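Nitrate and Phosphate Levels in the Brekke Creek Watershed
Student Project Report, Environmental Chemistry Practicum
Trenik College, Department of Natural Sciences

Summary

This report presents the results of a one-semester survey of dissolved nutrients in Brekke Creek, a small stream that drains farmland and residential land before entering Pliton Reservoir. The project team collected 196 water samples from 11 sites between February and May. Samples were tested for nitrate, orthophosphate, pH and turbidity. Nitrate was highest in the middle section of the creek, downstream of two tile-drained fields. Phosphate was low at most sites but rose sharply after heavy rain. The team recommends that sampling continue through a full year before any conclusion is drawn about long-term trends.

1. Background

Brekke Creek begins in a wooded ravine north of the college and flows south through row-crop fields, a golf course and an older residential neighborhood. Residents near the reservoir have reported thick mats of algae in late summer. Excess nitrogen and phosphorus are a common cause of such growth. Nitrogen often reaches streams as nitrate, which dissolves easily and moves with groundwater. Phosphorus tends to attach to soil particles and is carried into streams when banks and fields erode.

Earlier student work on the creek was limited to the reservoir inlet. Those reports could show what was entering the reservoir but could not show where it came from. The present project was designed to fill that gap by sampling along the entire main stem and at the mouths of its three largest tributaries.

2. Research Questions

The team set out to answer the following:

Does nitrate concentration change along the length of the creek, and if so, where?
Does rainfall affect nitrate and phosphate in the same way?
Do the tributaries differ from the main stem?

3. Methods

3.1 Field sampling

Eight sites were placed on the main stem and numbered from upstream to downstream. The remaining three were placed at the tributary mouths and labeled T1, T2 and T3. Sites were chosen for safe access from a public road or footbridge. Site 6 was moved a short distance upstream in March after the original bank became too steep to use.

Water was collected in bottles that had been acid-washed and rinsed with deionized water. Each bottle was rinsed again with creek water at the site before filling. Samples were taken from the middle of the channel, below the surface, with the mouth of the bottle facing upstream. Bottles were placed on ice and returned to the college within four hours. Temperature and pH were recorded on site with a handheld meter, which was calibrated every morning before departure.

3.2 Laboratory analysis

Samples were filtered on arrival. Nitrate was measured by the cadmium reduction method and orthophosphate by the ascorbic acid method, both read on a benchtop spectrophotometer. Standards were prepared fresh each week from a stock solution. A new calibration curve was run with every batch, and batches with a poor fit were repeated.
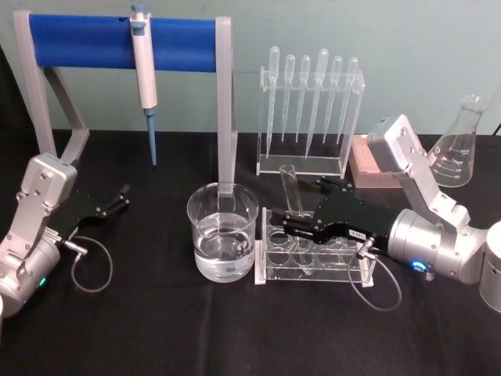
All glassware used for phosphate work was kept separate from general teaching stock. Common detergents can leave phosphate residue on glass, and an early trial run in February gave blank readings that were too high to accept. After the glassware was soaked in dilute hydrochloric acid and rinsed, the blanks fell to an acceptable level. The February trial results are not included in this report.

3.3 Quality control

A field blank and a duplicate were carried on every sampling trip. In total, 17 duplicate pairs were analyzed. Agreement within each pair was good for nitrate and somewhat weaker for phosphate, especially where the water was cloudy. Blanks and duplicates are not counted among the samples reported in the summary.

3.4 Rainfall data

Daily rainfall was taken from the gauge at the Brallix Road pumping station, which lies near the center of the watershed. A sampling trip was classed as a "wet" trip if measurable rain had fallen in the preceding 24 hours. All other trips were classed as "dry."

4. Results

4.1 Nitrate

Nitrate was lowest at Sites 1 and 2, in the wooded ravine, and rose steadily through the agricultural section. The highest values were found at Sites 4 and 5. Below Site 5, values declined but did not return to the upstream level. On dry trips the pattern was clear and repeated itself each month. On wet trips the differences between sites became smaller — a result the team attributes to dilution by surface runoff.

Tributary T2, which drains the largest area of cropland, had nitrate values close to those at Site 5. Tributaries T1 and T3 were both lower than the main stem at the points where they joined it.

4.2 Phosphate

Orthophosphate was near the detection limit at most sites on dry trips. After heavy rain, values rose at all sites below Site 3, with the largest increases at Sites 7 and 8 in the residential section. Turbidity rose at the same time and at the same sites.

4.3 pH

Values for pH stayed within a narrow range across all sites and months and showed no clear relation to either nutrient. 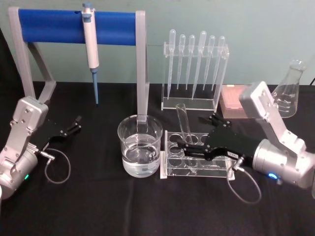 5. Discussion

The results suggest that nitrate and phosphate reach Brekke Creek by different paths. The steady rise in nitrate through the agricultural section, even in dry weather, is consistent with a groundwater or tile-drain source. The behavior of phosphate points toward surface runoff. The residential section may be contributing through lawn fertilizer, eroding banks or storm drains, but the present data cannot separate these sources.

The decline in nitrate below Site 5 was not expected. Possible explanations include uptake by plants in the wide, slow reach beside the golf course and dilution by the cleaner water of T3. A comparison of flow rates would help to decide between them. The team did not have the equipment to measure flow.

6. Limitations

The survey covered only part of one year and did not include the late summer period when algae are reported. Wet trips were fewer than dry trips, and none took place during the peak of a storm. Only dissolved phosphate was measured. Phosphorus bound to sediment, which may make up a large share of the total, was outside the scope of the project.

7. Recommendations

Sampling should continue through at least one full year, with added trips in July and August.
Flow should be measured at Sites 1, 5 and 8.
Total phosphorus should be added to the list of tests.
A sampling point should be added at the storm drain outlet between Sites 7 and 8.

8. Data Availability

Field sheets, calibration records and the complete results table are held by the department office and may be consulted on request. Bottles and site markers have been left in the practicum storage room for use by the next project team.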